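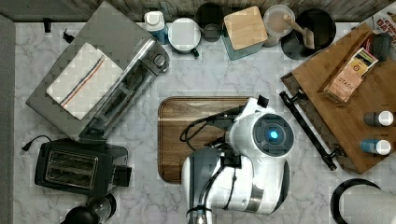
What is a cutting board for? It gives a knife something softer than stone or steel to land on, so the edge lasts longer, and it keeps food off the counter and the counter out of the food.

Cutting board (also chopping board, mostly in Australia and Britain)

A cutting board is a flat, tough slab used under food while it is being cut. Found in nearly every kitchen. Most are wood or plastic, with rubber, bamboo, cork and glass also sold. Sizes run from a bar board for one lemon up to butcher's blocks that stand on their own legs.

Names

"Chopping board" and "cutting board" mean the same thing in most homes. "Bread board" is usually thinner, sometimes with slots for the crumbs. "Carving board" has a groove or well for meat juices. "Butcher's block" strictly means thick end-grain wood, but shops use it for almost anything chunky.

History

Slices of tree trunk came first, probably, though wood rots and the early record is thin. Butchers used standing blocks cut straight from logs. Glued blocks came later and split less, which mattered in a shop where the block was scraped and salted every night. Plastic boards spread through commercial kitchens in the second half of the twentieth century and then into homes.

Wood

Hardwoods with small pores are prefered. Maple, beech, walnut, cherry. In Australia also camphor laurel, blackwood and various gums – some gums are hard enough to annoy people with fine Japanese knives. Softwoods such as pine dent and hold smells. Open-pored timbers like red oak soak up liquid and are mostly avoided.

Three ways of building a wooden board:

Face grain. The broad face of the plank is up. Shows off the figure of the wood best. Scratches easily.

Edge grain. Strips turned on their side and glued. Stiffer, cheaper than end grain, the usual choice for a household board.

End grain. Short blocks stood upright so the ends of the fibres face the knife. The blade slips between fibres and the marks partly close up. Heavy, thirsty for oil, the dearest of the three.

Glues need to be water resistant and safe for food contact once cured. A board glued with long strips running one way and a border running the other may crack at the joins, as wood moves across the grain far more than along it. Breadboard ends get around this with a loose tongue and slot.
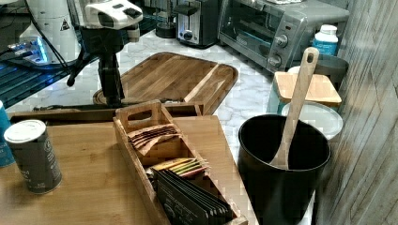
A large glued-strip board with rounded corners, on a marble countertop.

Plastic and other materials

Polyethylene is the common plastic. Light, cheap, goes in the dishwasher. Deep knife scars are the weak point and old boards should be thrown out or planed back. Polypropylene is harder and louder under the knife. Rubber boards are popular with sushi cooks, soft on the edge, heavy, and they warp if left near a hot stove. Glass, marble and steel are easy to wipe and very bad for knives. Bamboo is a grass, not a timber, and is made into boards with a fair amount of glue – harder on edges than maple.

Colour coding

Many commercial kitchens use coloured plastic boards to keep foods apart. Red for raw meat and blue for raw fish are common, green for salad and fruit, yellow often for poultry or for cooked meat depending on the country. White for bakery and dairy. There is no single world standard and kitchens put a chart on the wall.

Hygiene

Long argument, wood against plastic. Bacteria on wood tend to be drawn below the surface, where many die as the board dries. New plastic is easy to scrub clean, scarred plastic much less so. Most advice comes out the same either way: a separate board for raw meat, hot soapy water, rinse, stand it on edge to dry. Wood should never soak in the sink or go through the dishwasher.

Care

Food-grade mineral oil is the standard finish, sometimes with beeswax melted in. Olive and other cooking oils go rancid. A new board gets several coats, left overnight between each, then a top up when the wood looks pale or water stops beading. Salt and half a lemon will shift onion smell. Small cracks can be filled with wax but an open glue join is a job for clamps. Light warping sometimes comes good if the board is turned over and left on a flat bench for a few days.

Local makers

The town of Gollness had a small board trade built on offcuts from the Graswood mill. The Melia pattern, an edge-grain board 26 mm thick with a shallow juice groove, was its best known product. Tarigan, a shop on the main street, listed 136 board sizes and shapes in one catalogue, most of them made to order. The mill closed its drying shed and the trade shrank, althought boards still turn up at the Tuesday market there, usually in up to 2 or three timbers.

See also

Butcher's block
Kitchen knife
Mezzaluna
Mineral oil
Wood movement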